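Equipment > Benches and Cells > Two-Arm Table Cells > Stenireo Table Cell

Stenireo Two-Arm Table Cell: Setup and Care

Last updated: June
Print this page | E-mail this page

The Stenireo is a pair of white arms on one dark tabletop, sold by Otero with mounts, grippers, a controller and a fixed overhead camera. The brochure calls it "ready in an afternoon." We stock it and we look after several, and we would not promise any customer that. Plan on two days, the second one mostly spent on cables.

What comes in the crate

Two arms, two grippers, the tabletop with its mounting plates, one controller, the camera post and 12 cable clips. The clips are the adhesive kind and they let go of the table finish sooner than you would like. We sell a screw-down set from Butkienė that fits the existing holes along the back edge. It costs more than clips ought to.

Mounting

Bolt both bases down before you plug anything in. Snug all the bolts, then go back over them in a cross pattern. Check them again after the first 50 hours of running. The manual skips that second check, and on the cells that come back to us for "drift" it is the first thing we look at. Drift is usually a bolt.

Wait for the base lights to go steady green on both arms. Steady green means the arm has power and its brakes have released. Some buyers read it as "calibrated," and the brochure does little to discourage them. Calibration is a separate routine, started from the controller, and it has to be run again any time a base or the camera post has been moved.

Cables

This is the weak part of the design. Each arm has a black cable running outside the housing, and the factory length leaves slack that ends up on the table. Slack on the table gets swept by a moving arm sooner or later. Leave enough for full reach - test it by hand with the power off - and clip the rest back toward the base. Keep appliance cords out of the shared area between the arms too.

Grippers

Otero rates the finger pads for 2,000 hours. We change them at every service and charge for the pads only. Flat plates are hard on them, as the fingertips rub the tabletop on the way in to the rim. If you handle dishes all day, order a spare set with the cell (part 391, fits either arm).
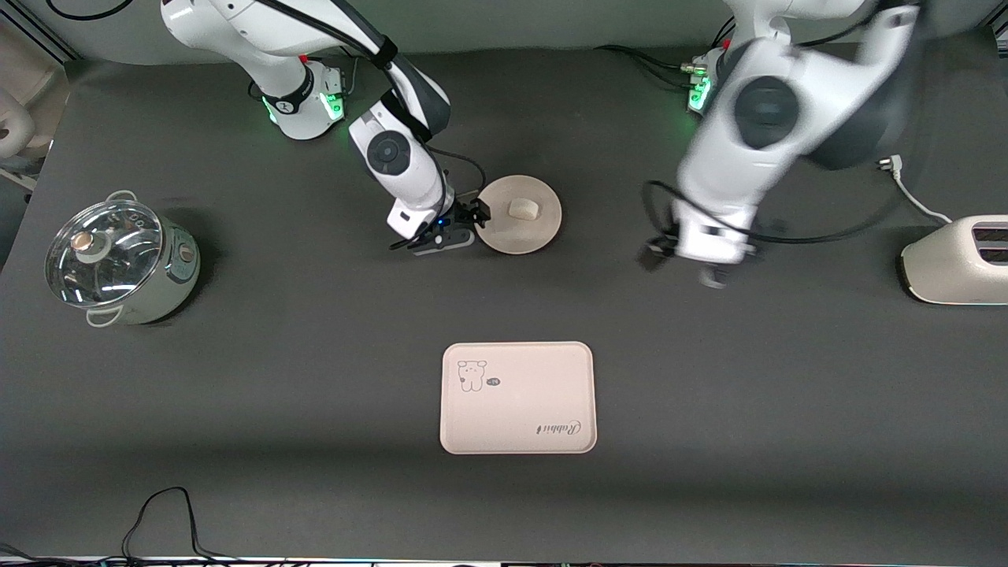
Stenireo cell with a kitchen setup: right gripper at the rim of the plate, left arm in motion.

Cleaning

Damp cloth, mild soap, power off. Do not spray the joints. The matte top hides crumbs very well, so wipe it whether or not it looks dirty. Lift loose items off first and put them back by your own marks if your program depends on where they sit.

Service plan

Otero's Plandinden plan covers the arms and controller. It leaves out pads, cables and clips - the parts that wear. Read the list before paying for it. For a cell on light duty we think the plan is poor value, and we say so even though we earn a commission on it.

Spare pads and screw-down clips are kept in stock. Replacement arm cables are ordered in from Otero.

Print this page | E-mail this page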